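Fluvero Office, Second Floor
Folding Table Area: Periodic Inspection Checklist with Comments
Date of inspection: Thursday, May 14, 2026
Previous inspection: December
Form: Parel general workplace, rev. 2

Ratings: OK / Minor / Action / N/A

1. Table

1.1 Top stable under hand pressure at all corners: OK
1.2 Surface free of splinters, burrs and adhesive residue: Minor
Comment: Tape residue on the underside of the near edge. Does not contact clothing. Remove at next cleaning.
1.3 Leg fasteners tight: OK
Comment: Two were retorqued in December. No movement found at this visit.
1.4 Working height suitable for standing work: OK
Comment: Height unchanged. Anyone folding for a long period should be able to change position. See 4.2.

2. Basket

2.1 Rim and slots free of cracks and sharp edges: OK
Comment: Slots checked with a cotton rag. No snags.
2.2 Basket positioned fully on the table top: OK
2.3 Load within the limit on the area card (3000 g): OK
Comment: Weighed full at the start of the visit. The card is faded and should be reprinted.

3. Garments

3.1 Pockets checked before folding: OK
3.2 Pins, loose buttons and tag fasteners removed: Action
Comment: One plastic tag fastener found in the storage bin. Bin emptied and wiped out. Add a fastener check to the intake sheet.
3.3 Garments dry and free of odor before storage: OK
3.4 Finished items kept clear of the folding space: OK
Comment: Either side of the work is acceptable provided the item being folded has room to lie flat.

4. Floor and access

4.1 Carpet flat, no lifted seams: Minor
Comment: Seam near the aisle has begun to fray. Reported to Fenden, work order 134. Not a trip hazard at present.
4.2 Standing space behind the table clear: OK
4.3 Cables outside the walking route: Action
Comment: Cables on the floor beyond the table need to be gathered and tied. Route to the exit was passable during the visit.
4.4 Chairs and wheeled items parked out of the aisle: OK

5. Lighting and housekeeping

5.1 Light level adequate for seeing seams and stains: OK
Comment: No flicker. Diffuser cover is dusty.
5.2 Trash container within reach: Minor
Comment: Moved to the corridor since the last visit. Return it to the area.
5.3 No food or drink on the table: OK

Folding area, Fluvero second floor

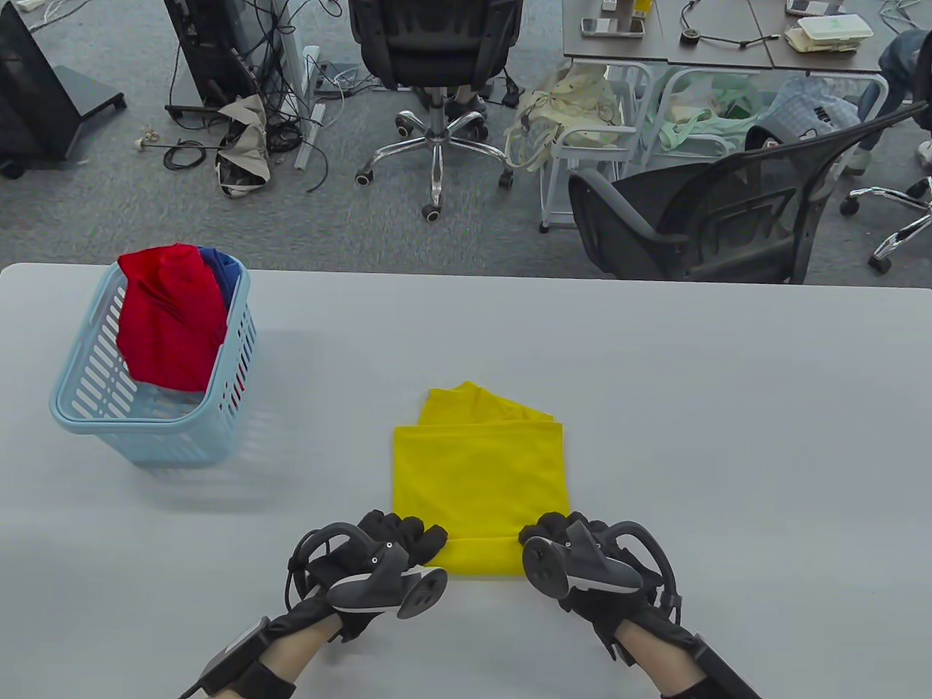
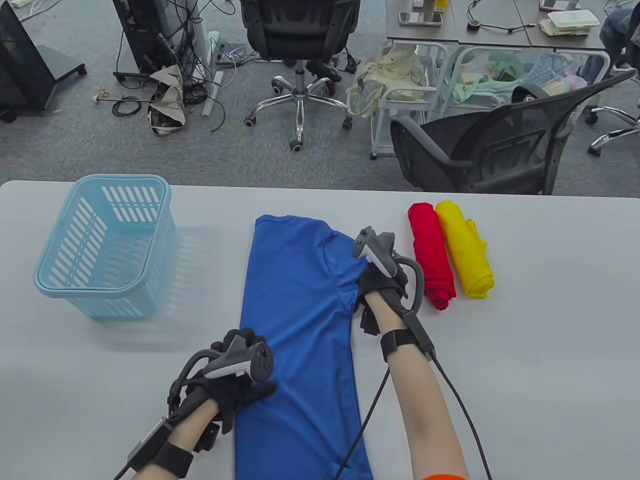
6. Follow-up

6.1 Items from the December inspection closed: Minor
Comment: Leg fasteners closed. Area card still open.
6.2 Cable ties to be fitted by the area user. Recheck under 4.3 before the next bulk folding session.
6.3 Fenden to confirm a date for the carpet seam. If the frayed length reaches the aisle, tape it down and change the rating to Action.
6.4 Intake sheet to be revised and a copy kept with this form. Old copies should be discarded.
6.5 Underside of table edge to be cleaned with mild detergent. Do not use solvent near stored clothing.

Overall rating: Acceptable for continued use, with actions at 3.2 and 4.3.

Inspected by: Jafarzadeh
Copy to: Fluvero facilities file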